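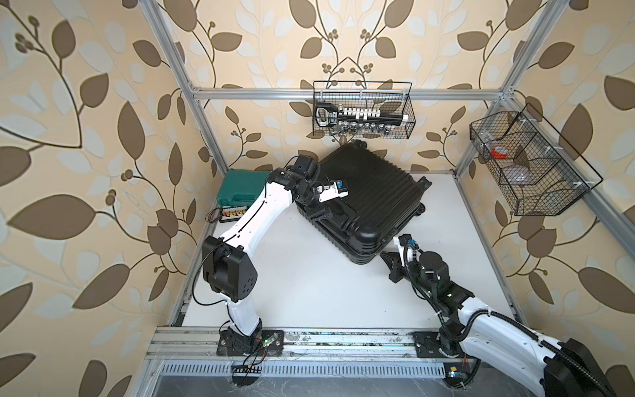
One of the two-arm cells at Urkonico, with the suitcase on the table.

In January I visited the robot learning laboratory of Urkonico. They open the doors two times in a year for people from small companies, and I had waited for a place since the summer. My own work is in a repair shop for luggage and small household machines, so I am not a researcher. I write this report for my colleagues who could not come, and I ask the reader to forgive me if I use some word in a wrong way.

The laboratory is on the second floor of an old printing building. We were eleven guests. Our guide was Flynn Goodwin, who leads the group that studies wallpaper. This was how he introduced himself, and I thought first that I had not heard correctly. But the wallpaper is really the subject of his research, and it is the part of the visit which I want to describe in most detail.

The question of the group is the following. A robot policy learns from demonstrations. A person moves the two arms through a task, the cameras record, and afterwards the policy must do the task alone. When all demonstrations are made in one cell with plain gray walls, the policy becomes good in this cell. Then you move it to another room and it fails, although the object and the arms are the same. The common answer is to collect more demonstrations. Mr. Goodwin wanted to know if you can keep the number of demonstrations the same and change only what stands behind the object.

They call the method Pirihi. The walls of each cell are covered with printed paper, and the paper is changed according to a plan. The cell where we stood longest had large brown leaves and dark vines with berries on a peach ground, on three sides. It would look very nice in a dining room. The table in this cell remains white, and the tools which are kept inside, for example the green toolbox and the two wire baskets, belong to the background also. In the plan the baskets are moved to other posts when the paper is changed.

The task for this series is a black hard suitcase with ribs, lying on its side. The policy should hold it with one arm and work on it with the other. I was of course very interested, because I handle such suitcases every day. The shell is ribbed and dark, and the handles are nearly the same color as the body. A person finds the handle with the fingers. The camera must find it from very small differences in shade. When I came to the glass, the left gripper was above the suitcase with a small thing with a blue label between its white fingers, and the right gripper was against the near end of the shell. I watched for several minutes and forgot to make notes.

Now the result, as I understood it from the talk. They collected 681 demonstrations in total. For the comparison they trained two policies, each with 200 demonstrations of the same task. The first policy, which they call the baseline, saw only gray walls. The second saw 40 different wallpapers. Then both policies were tested in 3 rooms that were in neither of the training sets, and one of these rooms was the canteen. The wallpaper policy completed the task in more than half of the trials. The baseline completed it very seldom, and its usual mistake was to close the gripper beside the handle.

What surprised me more was the second finding. In the gray cell the wallpaper policy was a little worse than the baseline. Mr. Goodwin did not hide this. He showed both curves and said that for a factory which will never move its cell, the paper is a waste of money. He also said that they do not know yet which patterns help. They expected that strong geometric patterns would be the most useful, but in the test the patterns with plants gave the better values, and the difference is too small to build on it. The next series, with the name Rarkari, shall separate color from pattern. The same leaves will be printed in four color versions.

One guest asked why they do not change the background in the computer after the recording. They have tried this. According to Mr. Goodwin it works well for the far wall and badly near the grippers, where the edge between finger and background becomes unclean. Real paper also throws a little colored light on the object, and on a shiny shell the policy must learn to live with this. I found this a good answer. In my shop a red curtain makes every gray suitcase pink.

After the talk there was coffee, and we could speak with the operators who make the demonstrations. One of them told me that changing the paper in one cell takes the most part of a morning, mainly for the corners. They have tried panels with magnets from Wukport, which are quicker, but a seam stays visible between the panels and they are afraid that the policy learns the seam.

Some practical information for those who want to go. The visit is free, but one must register by e-mail and bring closed shoes. Photographs are permitted from behind the yellow line. The stairs are steep and the elevator is on the courtyard side, where there is no sign. The next open day is planned for June, and by then the first Rarkari cells should be running. I have put my name on the list again.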